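How a Lever Works in Judo and Wrestling

For readers in grades 4 to 6
By Nuno Rocha, Gallendale Youth Grappling

A lever is a stiff bar that turns around a fixed point. The fixed point is called the fulcrum. A seesaw is a lever. So is a door, which turns around its hinges.

Your body has many levers. In your arm, the bones are the bar, the elbow is the fulcrum, and the muscles supply the push or pull. Grapplers use their own levers and also the levers of the person they are holding.

Force and distance

The turning effect of a force is called torque. To find it, multiply the force by the distance from the fulcrum to the place where you push. The push must be at a right angle to the bar for this simple rule to hold.

Force is measured in newtons (N). Suppose you push a heavy gate with a force of 200 N. If you push one meter from the hinge, the torque is 200 newton meters. If you push half a meter from the hinge, the torque drops to 100 newton meters. You used the same force and got half the turning.

Try it on a door at home. Push near the handle with one finger. Then push close to the hinges with the same finger. The second push has to be much harder to move the door.

Why grip position matters

When a wrestler controls an arm, holding it at the wrist gives more turning effect at the shoulder than holding it near the armpit. The wrist is farther from the fulcrum. A small wrestler with a grip in the right place can turn a larger partner.

The cost is distance. A hand at the end of a long lever has to travel farther to turn the lever through the same angle.

Balance and the hip throw

Every person has a center of mass. When you stand up straight, it is a little below the navel. You stay up as long as the center of mass is above the area covered by your feet. That area is called the base.

In a hip throw, the thrower bends the knees and places the hips lower than the partner's center of mass. The thrower's hip is the fulcrum. The pull on the sleeve and the arm around the back supply the force. Once the partner's center of mass moves outside the base, little effort is needed.

A wide stance makes the base larger. Bending the knees lowers the center of mass, and you must then be tipped farther before you fall.

Safety

Joint locks are levers applied to a joint. They are not practiced in our children's classes. Practice throws only on mats and only with a coach present.

Words to know

Fulcrum: the point a lever turns around.
Torque: the turning effect of a force.
Base: the area covered by your feet and the space between them.

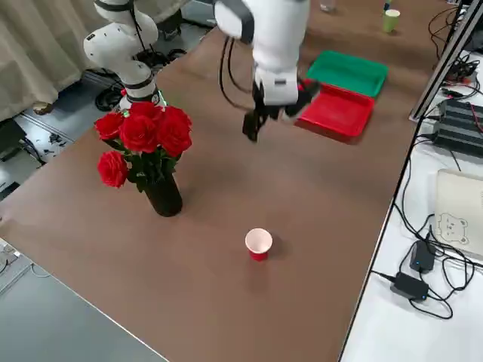
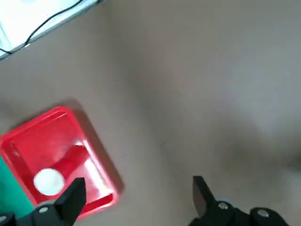 Red tray on a flat surface; the first picture also has roses in a vase and a paper cup.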